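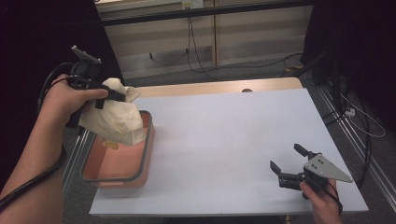
Bag over the bin, left gripper. Right gripper open.

I have been putting off writing up the maintenance routine for the hand-held pair, mostly because it lives on a sheet of paper taped inside a cupboard door and the people who need it know where the cupboard is. Piroska Szilágyi asked for it in a form she could search. So this is the sheet, with the bits that never fitted on it.

The station is the one we call Stitow, after the road the old workshop was on. It has a white top on an aluminium frame, two grippers, one bin and whatever objects the task list calls for. The bag task is the one that shows up faults soonest. Cloth is unforgiving of a worn pad. A rigid block will sit in a bad grip and you will never know, but a cloth bag creeps, and by the time it is over the bin it is hanging by a corner.

Start with the pads. Take each gripper off its cable before touching the fingers, and open the jaws fully. Wipe the inner faces with a lint-free cloth and a little isopropyl, then leave them to dry with the jaws open. Do not use the blue paper roll. It sheds, the fibres pack into the recess around the pad, and the pad then sits proud on one side. I spent most of a Saturday chasing what I took for a bent finger on the left unit and it was paper.

Once dry, close the jaws slowly against a strip of thin card and pull. It should drag evenly along the whole face. If it slides out at the tip and holds at the root, the fingers are toed out and the mounting screws want attention. Loosen both by half a turn, close the jaws on the 2 mm shim, and tighten while the shim is held. Top screw first, then bottom, then top again. The Bhattacharjee fingers we had before these were pinned and could not drift, but they also could not be replaced without sending the whole hand away, so I don't miss them.

Pads are swapped at 30 hours of use or when the card test fails twice running, whichever comes first. Both pads on a gripper get changed together. A new pad against an old one pulls cloth to one side as it closes, and the operator corrects for that without noticing, and then you have a week of recordings with a twist of the wrist in every one of them.

Cables next. The run down the forearm needs enough slack for the wrist to turn right over without the connector taking any load. I set it with the arm straight and the palm down, then ask the operator to turn the hand over and back. If the plug moves in its socket, there is not enough loop. If the loop catches the edge of the table when they reach across, there is too much. The comfortable range between the two is small and differs from person to person, so it gets set at the start of each session and not left from the one before.

We had an intermittent dropout on the right hand in June that I blamed on the socket, then on the board, and finally found in the cable, a short way back from the plug, where it had been bent the same way several hundred times. It measured fine on the bench. It only opened up when flexed. The replacement came from Reltmont and has a softer jacket, and the log has been clean on that side since. The left one has the old cable still. I have a spare in the drawer.
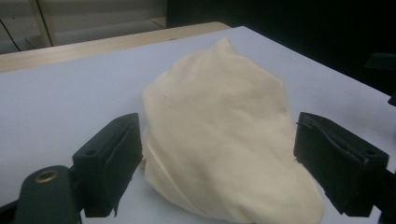
Then a short practice run, before anything is recorded. Drop the cloth on the table from a hand's height, leave it how it lands, and approach it from above with the jaws open wider than you think you need. Close until the fabric stops moving between the fingers, then lift straight up and hold. I count to three. If it slips in that time, go back to the pads. Repeat with the other hand. Smoothing the cloth flat first defeats the purpose, and I would ask people to stop doing it.

The jaw opening reading should be checked during the same run. Fully open, ours reports 203 counts on the left and a touch under that on the right. I don't much mind what the number is provided it comes back to the same place. If it wanders by more than 3 counts over ten cycles, the encoder magnet has probably crept on its shaft. That is a job for the bench with the cover off. Clean out the old adhesive completely before putting in new, let it cure overnight, and re-zero with the jaws shut on nothing.

The plates on top of the grippers get a spanner check once a week. They are light, but they stick out, and they are the first thing to meet the table when someone puts a gripper down carelessly. A loose plate doesn't rattle enough to hear. Hold the body in one hand and try to rock the plate with the other. I have put a paint line across each bolt head so that movement can be seen at a glance, and the lines need redoing whenever the bolts come out, which people forget.

On grease: none on the fingers, none near the pads, and a very thin film on the slide. The Mulletti stuff in the tin is all right if you wipe most of it off again. The spray is not, because it travels.

Still to sort out are a proper rest for the grippers between runs, and a strain relief on the left hand that does not depend on tape. I have a bracket drawn for the first. The second will probably wait until the left cable fails and I have to take it all apart anyway.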